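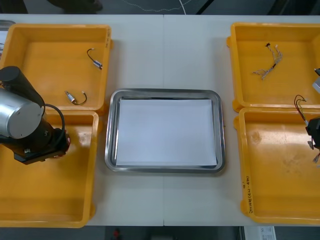
# A School Day That Ends at Six

The Vestergaard Family Learning Center occupies the ground floor of a former shoe warehouse, two blocks from the high school whose students it was built to serve. Its doors open at 6:45 each morning. By the time the first bell rings across the street, the breakfast tables have been wiped down and the evening's reading groups are posted on the board beside the office.

The center was established to answer a problem that the district had recorded for years without acting upon. Older students were leaving school early, or missing the first and last periods, in order to look after younger brothers and sisters. A district survey found 823 students in grades nine through twelve who were responsible for a younger child on at least three afternoons a week. Many of them had stopped enrolling in science, music and other courses that met late in the day.

Bent Hallgrímsson, the center's director, joined the district as a middle school counselor and wrote the first proposal for the program himself. It was turned down twice. The third version was approved in December, after the school board agreed to treat sibling care as a matter of attendance.

"We had been sending letters home about absences," Mr. Hallgrímsson said. "The parents knew about the absences. They were at work, and the older child was the only other person in the house."

## Who May Enroll

The center accepts children between the ages of five and eleven who have a brother or sister enrolled full time in a district high school. Families apply once a year. Places are assigned by household need, and a child who has attended for one full term keeps his or her place until the age limit is reached. Current enrollment stands at 451.

There is no tuition. Families pay an annual registration fee, which may be waived by the director, and are asked to attend one conference per term. Conferences are offered in the early morning and in the evening, and an interpreter may be requested on the application form.

Children are grouped by reading level for the first hour after school and by age for the remainder of the afternoon. The reading hour is led by certified teachers, most of whom also teach in the district's elementary schools. Homework is completed before supper. Supper is served at 5:15, and pickup closes at 6:00, with a supervised late room for families whose shifts run longer.

## The Older Students

High school students do not work at the center unless they choose to. This rule was debated at length during the planning period. Several board members favored requiring service hours in exchange for a sibling's place. Mr. Hallgrímsson objected, and the requirement was removed from the final agreement.

Students who wish to work may apply for the Candex track, a two-semester elective in child development that carries full credit. They observe in the classrooms during the first semester and assist a lead teacher during the second. Those who complete the track receive a certificate recognized by the county's licensed preschools.

The other students are free to use the hours as they see fit. Attendance in the last period of the day has risen at both participating high schools, and the orchestra at the north campus has restored its second violin section.

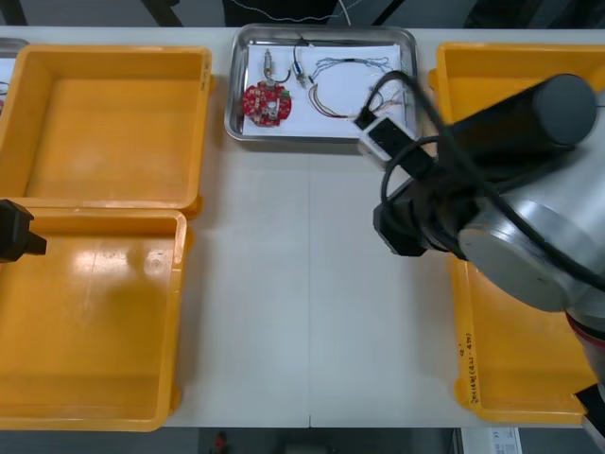 **Does a child lose his or her place when the older sibling graduates?**

A child who has completed one full term may remain enrolled until the age limit, whether or not a sibling is still in high school.

## Looking Ahead

Transportation remains the center's largest unmet need. Two elementary schools on the east side of the district have no bus that reaches the building before the reading hour begins, and children from those schools arrive late or do not apply. The Usex Foundation has provided a grant for one additional route, which will run on a trial basis through the spring term. A second route would require district funds.

The waiting list is reviewed monthly. Families may check their position by calling the office or through Zomeo, the district's parent account system, under the heading "Extended Programs." Applications for the coming school year will be accepted beginning 19 May 2018 at the center's front office and at all elementary school offices. Proof of the older sibling's enrollment must be included with the form.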